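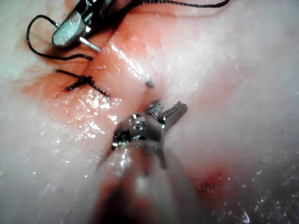

3.2 How the students practiced between sessions

I should say up front that I expected the home practice logs to be a mess, and they mostly were. We gave 54 second-year students a pad, a needle holder and a spool of thread, and asked them to write down every time they sat down to tie knots. By March only 40 were still writing anything at all. Ilona Kiss and I read through the whole pile twice (she's far more patient with bad handwriting than I am!) and sorted the entries by length and by time of day.

What surprised me was how short the sittings were. The usual one lasted about 21 minutes, often late in the evening with the TV on. Figure 7 shows a sutured area with two instruments at work on it.

The Sekness group wrote more than the Plillel group, but I wouldn't read much into that. Their tutor collected the logs every week, while at Plillel we just hoped for the best.

Figure 7. Suturing on soft tissue, close view.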